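Home | Features | Standards | Events | Subscribe

Marking the Bench: Placement Rules for Two-Arm Work Cells

When Pesora issued its revised bench practice on Friday, June 12, 2026, most attention went to the section on speed limits. Section 5 deserves as close a reading. It governs where parts may rest when two arms share one table, and it requires every resting place to be marked, checked in simulation and entered in the cell record before a part is handled.
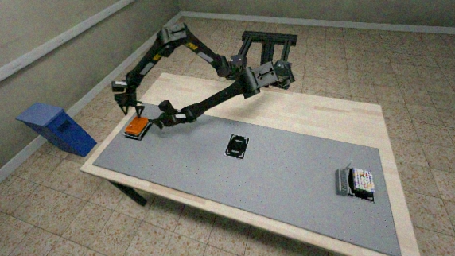

Must a placement spot be marked if the control software already holds its position?
The mark is required in every case. Software positions serve the machine, while the marks serve the people who set up, inspect and repair the cell.

The second requirement concerns shared space. Only one arm may hold the right to a spot at a given moment, and the second must wait at an agreed distance until that right is released. Dameck, which took part in the trial of the draft, ran 2,000 simulated handovers under this rule and
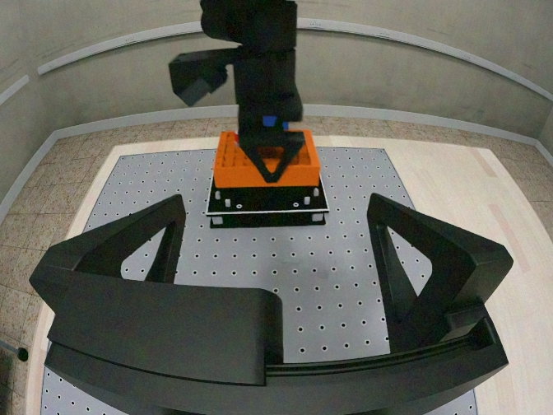
logged 71 in which the waiting arm had been released too early. Each was traced to the timing of the release signal. The final text therefore asks for a confirmed signal from the first arm before the second may move.

Records form the third part of the section. "An inspector should be able to read the log and know which arm had the spot," said Periklis Drakos, who edited the final text for Pesora.

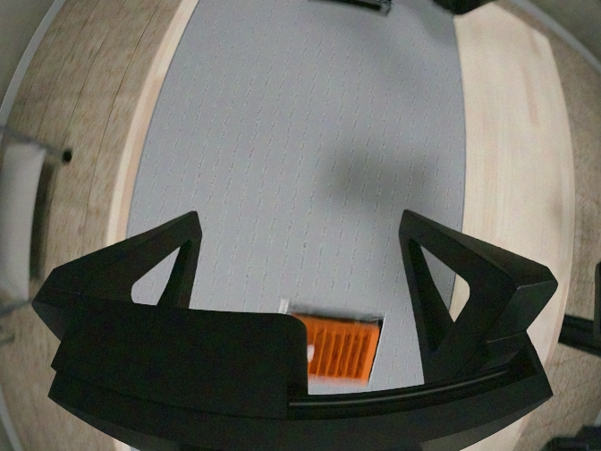

Clearance checks are to be made from more than one viewpoint, including one close to the gripper. A view from just behind the fingers shows the gap between them well, yet the housing can hide part of an object, as it does with the ribbed orange piece on the mat. Section 5 accordingly bars approval of a grasp on a single view. Cells already in service have until September to comply.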